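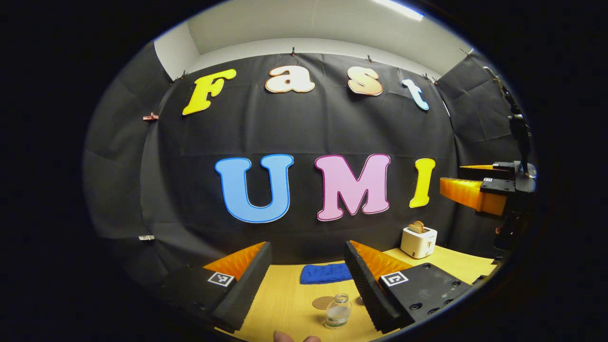
**Which parts of the Stemen software does a new station need before it can replay a recorded task?**

Three packages are required: the marker tracker, the trajectory server and the replay planner. All three are installed by the Skundgate setup script. The operator console is optional and may be added later.

**How does the tracker determine how far a gripper is open?**

It reads the square marker on each finger and computes the distance between the two. If one marker is lost, the tracker holds the last value for 8 frames and then flags the sample as invalid. Invalid samples are kept in the log -- the planner skips them.

**Do plain backdrops cause problems for localization?**

They can. Large areas of a single dark fabric give the visual tracker little to hold on to. Stations with a black backdrop should carry large, high-contrast shapes on it. Cut-out letters in bright colors, such as the "Fast" and "UMI" lettering, are acceptable. Once a map has been built, the letters should not be moved. If they are moved, the map must be rebuilt.

**Is lens correction applied before or after tracking?**

Tracking runs on the uncorrected wide-angle image and uses the calibration file for that lens. Corrected images are produced only for review in the console.

**What is the difference between Tam and Stemen?**

Stemen is the full software stack. Tam is the planning module within it, and it can be run alone against saved logs.

**Why does Tam reject a trajectory with error 3725?**

The requested path leaves the reachable workspace or passes through a side panel. Check the station dimensions in the configuration file first. A wrong table height is the usual cause.

**Which port does the trajectory server use?**

The default is 1025. Sites that share a network with Skatville should request a different port before installation.

**Who approves changes to the calibration files?**

Requests are sent to Tove Overgaard and are reviewed each Tuesday. Older calibration files are kept for 21 days and then removed.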